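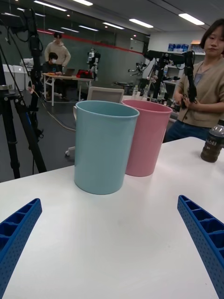
Figure 1. Plastic cups, light blue and pink, with a bottled drink to the right.

Everyday Containers, Unit 4: Cups and Bottles
Macarena Garrido
February

This handout goes with the second lecture on rigid plastic containers. Read it before the workshop and bring it with you. You will also need a ruler, a permanent marker, and one empty drink bottle with its cap still on.

1. Open and closed containers

A cup is an open container. It holds a drink for a short time while somebody is near it. A bottle is a closed container, and it has to hold a drink through filling, shipping, storage, and sale. Most differences in shape between the two come from this.

For this unit we use four terms for the parts of a bottle. The base is what it stands on. The body is the main wall, usually where the label goes. The shoulder is the part that narrows toward the top. The finish is the threaded part at the top that takes the cap. People call it the neck in everyday speech, but in a drawing the neck and the finish are separate dimensions, so please keep them apart in your written work.

A cup has a base, a wall, and a rim.

2. Taper and rim

Look at the two cups in Figure 1. The walls taper slightly and each has a rolled rim. Many plastic cups share these two features.

A tapered wall comes out of a mold more easily than a straight one. In a molding drawing this slope is called draft. Taper also lets cups stack inside each other. The angle matters here. With very little taper and nothing to stop them, cups slide too far down and wedge together, which is why many makers add a small step or ring on the wall for the next cup to rest on. With a lot of taper they stack well but tip more easily, as the base becomes small compared to the top.

A rolled rim does two jobs. It gives the lip a smooth, rounded edge to drink from, and it stiffens the opening. Squeeze a thin disposable cup at the rim and then halfway down the wall and you will feel the difference. Rims are also where lids attach, when there is a lid, so the outside diameter of the roll is the measurement to write down. Santino Lagos will show a set of rim sections from Turnura in the workshop.

Color is a separate question from shape. Pigment can be mixed into the plastic before forming, and the same mold can be run in any number of colors. When you compare two cups for the exercise, do not use color as evidence that they come from different tools.

3. Closures and codes
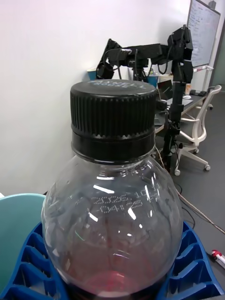
Screw caps are the most common closure for bottled drinks, and there are three things to look for on one: the grip, the thread, and the tamper band. The thread is on the inside, so you only see it once the cap is off. The other two can be studied from outside. On the black cap in Figure 2, the fine vertical ridges down the side are the grip, and the wider ring below them is the tamper band, with a small zigzag along its upper edge where it meets the cap. In a typical design the band is joined to the cap by thin bridges. Turning the cap breaks the bridges and the band stays behind on the neck. Some newer caps are tethered and keep a strip of plastic connecting the two parts on purpose – check for this before you report a cap as faulty.

The rounded shoulder on the same bottle carries a code in small dotted characters, printed in two lines. Codes like this are often applied by an inkjet printer on the filling line, which puts down each character as a pattern of dots. A curved surface stretches or squeezes the characters a little. Do not assume that a number is a use-by date. It may be a production date, a batch number, or a time, and the label or the maker's instructions should tell you which. If you cannot find out, write the code exactly as printed and put a question mark next to it.

4. Volume and fill level

The volume printed on a label is the amount of product. The brimful volume is what the container holds when filled to the very top, and it is always larger for a bottled drink. The space left over is called headspace.

Worked problem: A bottle has a brimful volume of 600 ml. It is filled to 570 ml. The headspace is 600 – 570 = 30 ml, or 5 percent of the brimful volume.

For cups, give both the brimful volume and a working volume. We set the working volume at the bottom of the rim roll unless the cup has a fill line.

5. Workshop exercise

Work in pairs. Celeste Durán has the scales and the cups on the side bench.

Weigh your bottle empty with the cap off. Fill it to the top with water and weigh it again. One gram of water is close enough to 1 ml for our purposes. Repeat with a cup. Then measure the outside diameter of the cup at the rim and at the base, and the height between them. Draw both containers from the side at half scale and label every part using the terms from Section 1.

The workshop scales read up to 2000 g, so large bottles will not work. Dry the outside of the container before each weighing. Water on the outside was the main source of error in last term's reports.

Hand in one drawing sheet and one table of results per pair. Questions about the drawings go to Ambros Zürcher, everything else to me.

Related handouts
Unit 3: Trays, Tubs, and Lids
Unit 5: Labels and Sleeves
Workshop Notes: Using the Scales (Celeste Durán)
Drawing Containers from the Side (Ambros Zürcher)
Site Visit: The Maldonado Filling Line
Reading List for Rigid Plastics (Soledad Espinoza)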